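Galley kitchen, timber floor: run boards along or across, and do they go in before the cabinets?

Posted by **Gririne**, February 2019

We're redoing the floor in a narrow kitchen in an older weatherboard house and I keep getting different advice, so I'm putting it here before I order anything.

The kitchen is a galley. One end opens to the dining area and the other goes to the laundry door. The existing floor is cork tile over particleboard sheet, and the cork is coming up near the sink. Under that are hardwood joists on brick piers. I've been underneath and it's dry, with decent airflow on the north side and not much on the south.

The first installer who came out said to run the new boards the length of the galley. The second said across, because "that's how you do it over joists", and he'd only quote that way. The second one also wants to lay the floor wall to wall and have the cabinets go back on top. The first would leave the cabinets where they are and scribe up to the kickboards, which saves pulling out the benchtop.

The quotes are $3,000 apart and most of that seems to be the cabinets coming out and going back.

The cabinets are about ten years old and we'd like to keep them. The dishwasher is built in on the laundry side. We're leaning towards an engineered board with an oak top, prefinished, 14 mm thick, but I'd listen to an argument for solid.

So I'm after views on direction, on cabinets in or out, and whether I need to worry about the dishwasher. My partner would also like to know if a dark floor is a bad idea with a dog. I already know the answer to that one but said I'd ask.

---

**Zenier**

Along. Always along in a galley. Across makes it look like a ladder.

Leave the cabinets in. Dog will scratch anything.

---

**Agnes Bakke**

I laid floors for a good while, mostly houses like yours, so I'll go through it in order.

Direction first. The rule about going across the joists is for boards that are carrying the load, meaning solid strip nailed straight to the joists with nothing under it. You've got particleboard sheet. If that sheet is sound and properly fixed, it's doing the structural work and your new boards can run either way. The second installer may just be in the habit of it, or he may have seen something in the sheet he didn't like. Ask him which. If the cork has been lifting near the sink, get the sheet checked there before anything else. Particleboard that has been wet swells at the joins and doesn't go back down, and you can't glue a new floor over a ridge. A damaged section can be cut out to the joists and replaced. It's not a big job, but it needs to be in the quote.

Assuming the sheet is fine, I'd run them lengthwise.

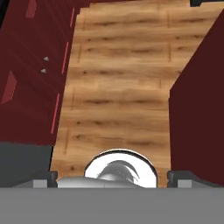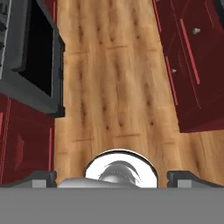
Board length is the other thing people forget when they choose a direction. In a galley the eye goes straight down the boards, so the end joins get noticed more than they would in a big square room. The staggered joins in the second picture are what you want to end up with, and the red cabinets in the first are a fair reminder that a honey-coloured floor can sit next to a strong dark colour without any trouble. Keep the end joins in neighbouring rows at least 300 mm apart. Open several packs at once and mix them, and put the very short pieces under the fridge or where the kickboards hide them. If your supplier sells packs with a lot of shorts, ask before you pay. Some do and it isn't always on the label.

Start from a string line and not from the cabinets. Cabinets in older houses are rarely parallel to each other, and if you follow one side you'll finish with a wedge on the other. Split the difference so that both edges are out by a little. The kickboards will cover it.

Cabinets in or out. For engineered board glued down, either works. For a floating floor, don't put cabinets on top of it at all. It has to move, and a run of cabinets with a stone top will pin it. I've been called to two floors that buckled for that reason. You haven't said which method either installer quoted, and you need that in writing.

If the cabinets are staying and the doors are good, I'd leave them alone. Taking out a benchtop that has been siliconed to tiles for ten years usually damages one or the other. Pull off the kickboards, run the floor under far enough to be out of sight, trim the kickboards down and put them back. That's half a day.

The one real problem with leaving cabinets in is the dishwasher, and you were right to ask. If the new floor is higher than the old one and it stops at the front of the dishwasher, the machine is sitting in a hole and can't be slid out. People find this out when it breaks. Take the dishwasher out before the job and run the floor right to the wall in that bay. Then measure from the new floor to the underside of the bench. Cork is thin, probably 6 mm or so once it's scraped up, and you're putting down 14, so you'll lose some height. Most dishwashers have adjustable feet and will cope. Check yours wound all the way down before you order the boards. The same goes for a freestanding stove, where the feet need to come up or down so it stays level with the bench.

Ventilation. You said there isn't much airflow on the south side. Look at the vents there and make sure no one has built a garden bed or a path up over them. A timber floor over a damp subfloor will cup, and no amount of glue will stop it. Adding two or three vents is cheap compared with redoing the floor.

Bring the boards inside ahead of time, but for prefinished engineered leave them in the packs unless the maker says otherwise. Follow the sheet that comes with them, as that's what the warranty hangs on.

Solid versus engineered: I like solid, but in a kitchen where you're not pulling the cabinets out I'd go with what you've picked. Solid needs sanding and coating in place and that's hard to do well in a narrow room full of joinery. The edging sander marks the kickboards and the dust gets into every cupboard.

On the dog, mid tones with some grain and a matt finish. Dark and glossy shows every scratch and every hair.

---

**Orkik**

Agnes has covered most of it. A couple of extras from doing ours in December.

We went lengthwise with cabinets left in. Budget for the transition at the dining end. Our dining floor was lower than the new kitchen floor and the installer wanted to use an aluminium strip. We asked for a timber reducer instead and it cost us $115 for the piece, stained to match. Worth it in our case as it's right where you walk in.

Order extra. We were told ten per cent for waste and ran short by one pack, and the next batch was a slightly different colour. It ended up in the pantry.

Also, put a drip tray under the dishwasher when it goes back in. Ours was under $200 with a leak alarm on it, and you could do it cheaper without the alarm.

I'd disagree a bit on the half day for kickboards. Ours were clipped to plastic legs and several of the clips snapped. Buy a bag of spares first.

---

**Gririne**

Thanks all. I rang the second installer and he'd quoted for a floating floor with the cabinets back on top, so that's the end of that. The first one is glue down. He's coming back to lift some cork by the sink and look at the sheet.

The dishwasher feet have plenty left to wind down. The south vents are half covered with mulch, which was me.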